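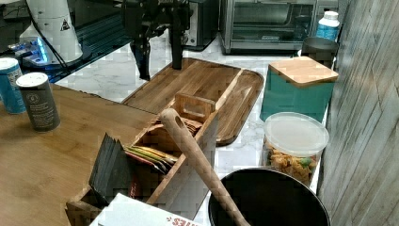 木砧板抹完油发黏，要不要全磨掉重来？

首页 问答 厨房 木作修补 搜索 登录

Inna Horobets
发表于 3/23/23，浏览 2,110

急，周六家里来人吃饭，想赶紧弄好。

情况是这样：一块深色木砧板，用了挺久，表面发白发干，切洋葱以后味道也去不掉。网上看到说抹油就行，我就拿炒菜的葵花籽油抹了，抹了两遍，第二遍抹得比较厚，想着多吸一点。放了一晚上，第二天摸着黏手，像胶带撕掉以后那种感觉。用洗洁精擦过，当时好一点，干了又黏。还有一股哈喇味，淡淡的，凑近能闻到。

家里现成的东西：白醋、粗盐、小苏打，一张1,000目的砂纸（以前磨手机壳剩的，别笑）。电动的没有，也不想买。

想问的：
1. 这个黏的东西能洗掉吗，还是必须磨
2. 磨的话1,000目行不行
3. 磨完抹什么，店里那个Bradelis木器油35块一瓶，值不值
4. 顺便，橱柜台面上那个木抽屉小柜也有点干，抽起来吱吱响，能不能用同一瓶油

砧板没裂，没发霉，就是黏。平时直接搁在石头台面上，底下没垫东西。先谢了，在公司手机打的，错别字见谅。

Taras Levchenko
回答

炒菜油不行。葵花籽油这种半干不干的，吸不进去的那层在表面慢慢氧化，就变黏了，里面的那部分会哈喇。你第二遍抹厚了，问题主要在这。

不用整块磨。先这么试：

粗盐撒一层，半个柠檬（没有就白醋沾湿布）顺着木纹搓，搓到盐变脏，刮掉，再来一遍。然后热水加一点洗洁精，海绵快速刷，两面都刷，刷完马上冲干净擦干。别泡！泡水里容易翘，翘了就真麻烦了。

擦干以后立着放，两面都要透气，等一天。平放在石头台面上底下那面干得慢，上下不一样干也会变形。这一步别急，你周六用的话今天晚上就得动手。

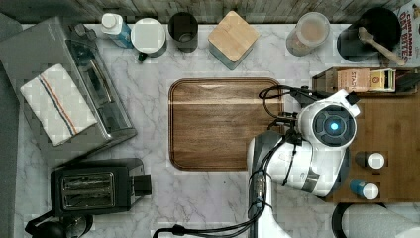 灰白大理石台面，深色木砧板平放在中间

第二天摸一下。不黏了就不用磨，直接上油。还黏，再磨。1,000目太细了，磨发黏的面一下就糊死，砂纸废了板还是那样。去五金店买张180的和一张320的，Gritier那种散卖的就行，不贵。180顺着木纹磨到不黏，湿布擦一遍，木毛会立起来，干了再用320轻轻带一下。手磨，包一小块木头在里面，别用手指直接按，会磨出坑。

油用食品级矿物油，药店那种白油也可以，看清楚写的是食品级。倒一点，布抹开，薄，等半小时，多的全部擦掉。“全部擦掉”这四个字很重要，不管什么油，留一层在上面都不好。干得厉害的板子头一个星期可以抹三次，后面一个月一次够了。

Bradelis没用过，不评价。看一眼成分，如果写了含催干剂又没写能接触食物，就别往砧板上弄。

擦过核桃油、亚麻油这种干性油的布不要团成一团扔垃圾桶，会自己发热着火，摊开晾干再扔。矿物油没这个问题，但习惯养成没坏处。

Booker Gallagher
回答

我都是直接扔洗碗机，黏就多洗一次。板子裂了就换，超市23块一块，犯不着折腾。

Inna Horobets 回复 Booker Gallagher：
这块是我妈给的，不想换……洗碗机也没有

Taras Levchenko 回复 Booker Gallagher：
所以你的才会裂

Itzel Aguirre
回答

上面Taras说的砧板部分同意，补充一下第4个问题，没人答。

抽屉和砧板是两回事，别混。抽屉吱吱响先看是哪种：

木头蹭木头的，没有滑轨，就别抹油了，油吸灰，过一阵更涩。拿根白蜡烛，在抽屉两侧的下沿和柜子里面对应的地方来回涂，涂完推拉十几下，马上就顺。肥皂也行，就是潮的时候会有点黏。

带金属滑轨的，把抽屉抽出来，先用干刷子把槽里的面包渣什么的清掉（厨房的抽屉里面全是这个），再看螺丝松没松。我家那个响了一年，最后发现就是一颗螺丝冒头刮着边，拧进去就好了。清完还响再喷一点点硅基润滑剂，喷在布上再擦轨道，别对着喷，东西先拿出来。

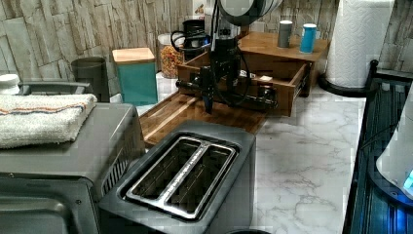

拉开的木抽屉，右边能看到深色金属滑轨

木头表面发干的话，外面可以抹矿物油或者蜂蜡膏，薄薄一层擦掉。抽屉里面我不抹，放勺子筷子的地方抹了总觉得味道怪。要是外面本来就有清漆，油进不去的，抹了白抹。滴一滴水上去，水珠站着不动就是有漆，湿布擦干净就完了，不用管它。

另外小柜子别紧挨着烤箱一类会发热的东西放，热气老烘着，木头一会儿干一会儿潮，抽屉框容易变型。我挪开了一掌宽，冬天好很多。

蜂蜡膏我用的是Brundton的，小罐，用了快两年还剩一半。自己熬也行，矿物油四份蜂蜡一份，隔水化开，搅匀倒罐子里放凉。太硬就再加点油。

Inna Horobets 回复：
谢谢两位！昨晚盐加白醋搓了两遍（没柠檬），早上出门前摸了下，一面完全不黏了，另一面靠把手那头还有一点点。打算晚上再搓一次，还不行就去买180的。抽屉是有轨的那种，里面果然全是渣。螺丝还没看

Taras Levchenko 回复：
把手那头多半是抹油的时候积在那了，局部磨就行，磨完那一块颜色会浅，抹几次油慢慢追上来。另外石头台面滑，切东西底下垫块拧干的湿布，用完拿走，别压着过夜

Inna Horobets 回复：
好的，油买了食品级的那种，Bradelis先不买了

本站使用 Cookie 以保存您的登录状态和浏览偏好。继续浏览即表示您同意我们的 Cookie 政策。 接受 设置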